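Keeping Mumus Running: Setup, Upkeep and Repair of a Two-Glove Capture Station
April
By the Mumus project group

1. What we were asked to do

Our assignment was to take over the Mumus station from last year's group, write down how it is set up, and keep it working through the term. The handover consisted of a key, a box of straps and a text file named READ_THIS_FIRST that contained one line about the key.

Mumus records a person's hands doing tabletop chores. The recordings go to Grorero, the program that turns them into motion for a pair of arms across the hall. This report does not cover the arms. They have their own group and, to judge by the noise, their own problems.

The parts we were responsible for are the gloves, the VR controllers mounted on the backs of them, the wrist modules, the cables, the hand-held gripper tool with its camera, the white table and whatever props are on it. The props were listed in our assignment sheet as "misc."

2. Setup as we found it

The old routine was to put everything on, start Grorero and see if the hands on the screen looked like hands. If they did, you recorded. If they looked like two crabs, you took everything off and started over. Last year's log uses the word "crabs" often enough that we kept it as a technical term.

We wrote a real routine in the second week and have changed it twice. The current version:

Wipe the table with a dry cloth, then look at it from the side.
Route each cable toward its own side before strapping anything on.
Gloves first, then controllers, then wrist modules. Snug, with room for one finger under the strap.
Both palms flat on the table and hold still for 90 seconds while Grorero takes its zero.
Touch the two corner marks with each hand and read off the error.
If the error is over the limit, do the zero again before touching any screws.

The last step was added after a long afternoon in which two of us adjusted opposite ends of the same mount.

3. Glass

Most of the trouble in the first month involved glass. The kitchen and lab tasks both use it, and clear things on a white table are hard on the gripper camera. Rounded pieces give it highlights that slide around as the tool moves. Tall straight ones let it look through to whatever is on the other side, and Grorero would then put the surface of the glass somewhere back there with great confidence.

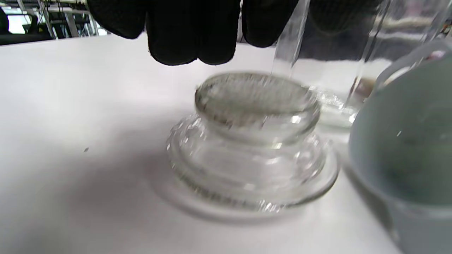 One comment on our draft was that we should stop blaming the glass and check the lens ring, which on these tools works loose a quarter turn at a time and makes everything look like a lighting problem. The same comment suggested a dot of paint across the ring and the housing, so that you can tell at a glance if it has moved.

We checked. The ring was loose. We had by then moved the table, taped tissue paper over a lamp and written two pages on refraction, which have been removed from this report. With the ring tightened and painted, the errors on the straight-sided glass mostly went away. The rounded pieces are still bad, so we feel the two pages were not entirely wasted, but they are staying out.

4. The drift

The main repair of the term was to the right-hand controller mount. In March the corner check began to show the right hand wandering over the course of a session. It would start out fine, and by the end of an hour the recorded hand was 13 mm away from the real one. That is plenty to make an arm miss a cup handle.

We suspected, in this order, the software, the room, the software again, and the person wearing the glove. Each of us wore it in turn. It drifted for everybody, which was good for group morale.

The cause was the pad between the glove and the mounting plate. The pad is a stiff foam sold as Ploltex, and ours had gone soft on the thumb side. Every wrist turn let the plate lean a little and it did not lean all the way back. We cut a new pad from the spare sheet, using the left one as a pattern, and learned at the fitting stage that left and right are mirror images. The second new pad fits well.

After the swap the right hand stayed within the limit for a full session of sweeping and pouring. We ran the same session again the following morning and got the same result.

5. Loose material

Small dry stuff is its own maintenance topic. Tasks with rice, lentils or sand are done inside a tray, and the tray helps. Anyone who has swept rice with a small brush will know how far a tray can be trusted.

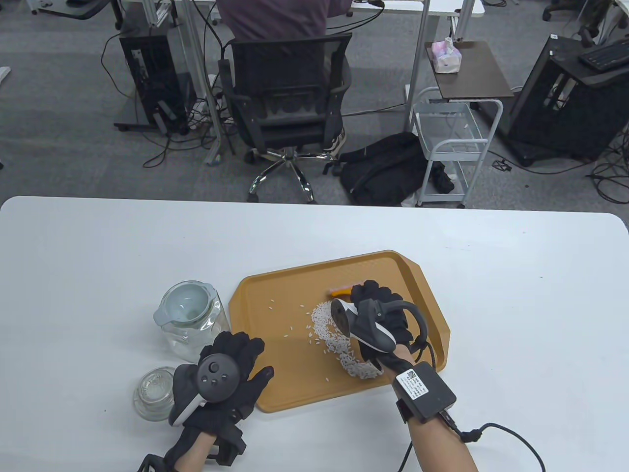 Grains that leave the tray tend to end up under a palm during the next zero. A single grain will tip the hand enough to fail the corner check, and the wearer usually can't feel it through the glove. So the wipe-down now comes before every zero, not only at the start of the day, and the brush used for a task is kept separate from the brush used to clean up after it. We bought the second brush ourselves. It is blue.

Cables need looking at during these tasks too. A sweeping motion pulls the wrist cable back and forth over the table edge, and the sleeve of the right one had worn thin at that spot. We wrapped it and moved the slack so a different part takes the rubbing, and we expect next year's group to be wrapping that part as well.

6. Log for the term

We recorded nearly 400 takes. The fault log has 11 entries, with the drift counted once even though we wrote it down under several names before we knew what it was. Straps and connectors account for most of the rest. One entry says only "Chou," which is the name of the charging dock for the controllers, and we no longer remember what it did.

7. Left undone

The rounded glass problem is open. The left pad is the same age as the one that failed and should be replaced before fall. The spare sheet of Ploltex is in the strap box, less one left-hand pad, which is also in the box if anybody needs it. READ_THIS_FIRST has been extended and now includes the setup routine, the paint-dot check and the original line about the key.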